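Notebook, gripper bench
Thursday, started 9:40

Purpose of today: find out why the width signal disagrees with itself between the left and right hand units, and decide whether the Tillman set has to be redone before it goes to Kostorholm.

Background, so I don't have to look it up again. Jaw width is computed from the two finger markers, one per finger, detected in each video image and converted to a distance using the lens calibration. Width is then mapped to a command for the arm's gripper through a per-unit table (closed value, open value, linear between). Pose comes from the tracking step and is separate. If pose is good and width is bad, the trained policy goes to the right place and closes at the wrong time. Pristeck reported exactly that on the transfer task: reaches fine, closes early, pushes the bottle.

Data on disk: 1,293 demonstrations in the Tillman set, all two-handed. 83 are flagged by the width check. The check is crude. It flags a demonstration if width jumps more than the threshold between neighboring images, or if either marker is missing for longer than the gap limit. Missing stretches shorter than the limit are filled by straight-line interpolation.

10:25. Went through the flagged ones by hand. Sorted into:
- marker missing while the jaws are nearly shut: 45
- marker missing in glare from the ceiling lights: 27
- real fast motion, nothing wrong: 11

The last group can be unflagged. Done, list saved next to the set.

The glare group is concentrated in the early part of the recording, before the lights over the bench were turned down. Re-running detection with local contrast adjustment recovers most of the missing stretches. Spot check of the recovered widths against neighbors looks smooth. Keep, but mark as recovered so they can be dropped later if needed.

The nearly shut group is the real problem. With the jaws almost together the markers tilt away from the lens and detection gets unreliable. Interpolation across the gap then draws a straight line through the part of the grasp that matters most, the moment of contact. The policy learns a slow, even closing that no operator performed. I think this is the whole explanation for the early close at Pristeck, but it needs a test, see below.

11:50. Calibration. The left and right units were sharing one open/closed table. Wrong. Measured both with the gauge block and wrote separate tables. Difference is small at full open and larger near closed, where it hurts. Clotum (the preprocessing script) now reads the table by unit name and stops with an error if there isn't one. It used to fall back to the default without saying so.

Also changed in Clotum:
- gap filling holds the last good value when the last good width is under the near-closed limit, instead of interpolating
- every filled sample gets a flag column
- the summary prints the fraction filled per unit, not per demonstration

Open question on the hold rule: it assumes the jaws stay put while the marker is lost. True for a firm grasp, not true for a release. On release the held value will be late by the length of the gap. Might use the direction of the last few good samples to pick between hold and interpolate. Not today.

14:10. Bench set up for new recordings. Kept the layout plain so the width trace is easy to read against the video: one bottle, one coaster, other items left at the back as distractors. Operator protocol for this batch:
Start with the jaws fully open, and hold until the recorder confirms.
Close and open once in the air before touching anything (gives a per-recording check on the table).
Grasp, lift, place on the coaster, release, back off.
Finish fully open. 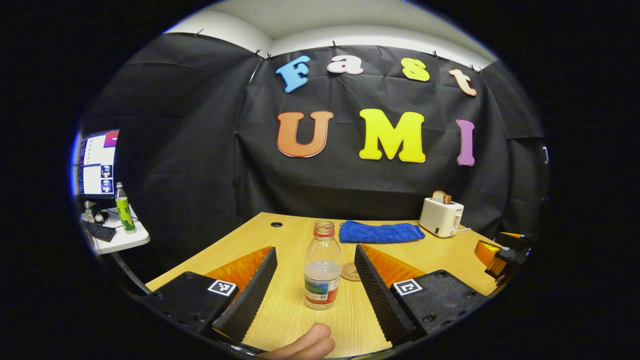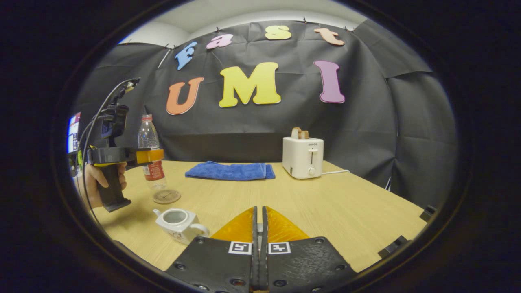

Width on a deformable object is a different quantity from width on a rigid one, and I have been treating them as the same. The pads are soft, the bottle wall is thin, and both give. The operator can keep squeezing after contact with only a small change in marker distance. With the bottle held just above the coaster, as in the second picture, the number I want is how far past contact the trigger was pulled, and the markers only partly carry that. Rigid gauge blocks therefore give a table that is correct for the jaws and optimistic for the grasp. Plan is to record the same motion on a rigid cylinder of equal diameter and compare the two traces from contact onward.

15:35. Order of tests, cheapest first:
1. Reprocess the Tillman set with the new Clotum, no retraining. Compare width histograms near closed, old against new.
2. Retrain on the reprocessed set, same settings, same seed. Ask Pristeck to run the same bottle starts as last time.
3. Only if 2 still closes early: retrain without the nearly shut group.

Step 1 is running now. Nothing goes to Kostorholm until 2 is back. To do: label the gauge block, and copy the new tables to the second machine.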